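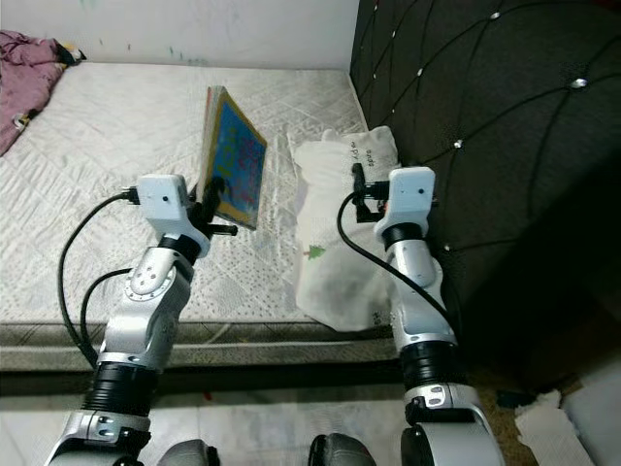 Najwa Bataineh wrote in to say that baking soda gets any mattress clean, that you sprinkle it on, go have lunch, vacuum it off and the thing is like new. I have had this from so many readers now that I gave it a fair try, and I don't buy it.

Baking soda will take the edge off a stale smell. I'll grant it that much. It did nothing I could see to a tea stain on our guest mattress, and it did plenty to the vacuum, which coughed out a fine white dust for the next two cleanings. If you must use it, put down a thin layer, use the brush attachment, and empty the canister outdoors.

What works better on a bare mattress

Strip everything off, pad included, and leave it stripped for the day with the window open. Vacuum the top and then the seams, slowly. The seams are where the crumbs and lint go, and in a kid's room also stickers.

For a fresh spot, blot with a cloth wrung out in cold water and a drop of dish soap. Blot again with plain water. Press with a dry towel and stand on the towel if you have to. Spray bottles put far too much water in, and a mattress takes forever to dry in the middle. I don't make the bed back up until the spot feels the same as the rest of it under my hand.

Old stains mostly stay. I have seen the before and after pictures too, and I would like to know what the lighting was doing. A washable cover hides the stain and costs less than the miracle foam. Speaking of which, the Wavum mattress foam came to me recommended by two people and smelled of fake lemon for a week. The stain is still there.

Books that live in the bed

Any child who reads in bed will leave picture books in it, and they get kicked to the foot end and bent. Before you pull the sheets, run a flat hand under the blanket. I have washed one board book. It came out as a kind of oatmeal, and it took a second wash to get the sheets right.

Sticky covers: if the cover is glossy, wipe it with a barely damp cloth and dry it right away. If it's matte, use a white eraser and go easy. I was told to use rubbing alcohol for crayon and it took the ink off along with the crayon, so try it on the back corner first, if at all.

Don't stack them flat in a tall pile, the child will always want the bottom one. Stand them up in a low bin.

Cloth bags as storage

Hadi Abou Jaoude swears by cotton totes for bedtime books, hung on the bedpost. Fine for a few thin ones. Load it with hardcovers and the corners get chewed up, and I wouldn't hang a heavy bag where a small kid can pull it down. A bag is good for carrying books back to the library and not much else.

White ones show every smudge. Turn the bag inside out, wash it cold, and rub bar soap into the gray marks first. Skip the bleach if there's printing on it. Pull it square while it's damp and let it hang, and it may not need ironing. The tag on mine claimed it would last 1,000 washes. I've stopped believing tags.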